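4.2 Drop protection and long-term wear of slim phone cases

The second part of the study looked at what happens to a thin case after it has been in daily use. Most published drop tests use new cases straight from the packet, and Tveit and Anghel have argued that such tests favour soft materials, which perform well when fresh but stiffen with age. We wanted to check this for the kind of case most people buy, a one-piece shell with a raised lip around the screen.

Owners in Tornudville were asked to hand in cases they had used every day for at least one winter. In total 259 cases were accepted. Cases with a split corner or a missing button cover were turned away, as were folding wallet cases. Each case was washed in mild soap, dried overnight at room temperature and sorted by maker. The two makers with the largest share, Clirklow and Jondis, are treated separately below. The others are grouped together.

Wear was scored by hand on a seven-point scale. Two raters, Magaña and Tapia, worked apart and compared scores every Tuesday. Where they differed by more than one point the case was scored again by Ledesma, and his score was kept. Most disagreements concerned yellowing of clear cases, which one rater tended to treat as damage and the other as a change in looks only. After the first month yellowing was given a column of its own and left out of the wear score.

The drop rig was the one described in Section 3, with a dummy phone of fixed weight released onto a paving slab. Every case was dropped flat on its back, then on a bottom corner, then on a top corner. We did not test face-down drops. The slab was brushed clean between drops and turned over at the end of each day.

Used cases passed on less force at the corners than we had expected. The soft Clirklow shells had loosened with use, and the phone sat less firmly in them, but the corner padding still worked. Jondis cases, which have a hard back and a soft rim, showed the opposite pattern — the fit was still tight, yet fine cracks had formed where the two materials meet. These cracks were easy to miss by eye and were often found only when the case was flexed under a lamp.

Grip is a separate matter. A case that is slippery to hold will be dropped more often, however well it takes the fall. We followed the approach used by the Tovar group and measured the pull needed to slide each case out of a padded clamp. Smooth frosted backs lost grip with wear, while ribbed sides changed little.

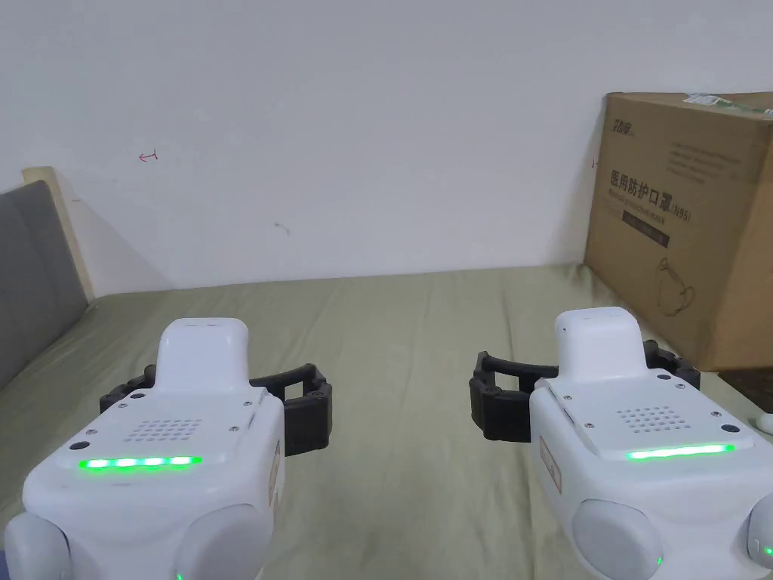 Figure 2. Two hand-held grippers pointed towards a bed with an olive-green sheet.

Pull values were taken on the dry case only. Damp hands are likely to change the order of the materials, and a short trial in January suggested that the ribbed sides lose their lead once moisture is present. The trial was too small to report in full.

Owners' own accounts were of limited use. Many could not say how often they had dropped the phone, and several had swapped cases with a relative part of the way through. We therefore make no claim about the link between wear score and number of past drops. Section 4.3 deals with screen protectors fitted under the same cases.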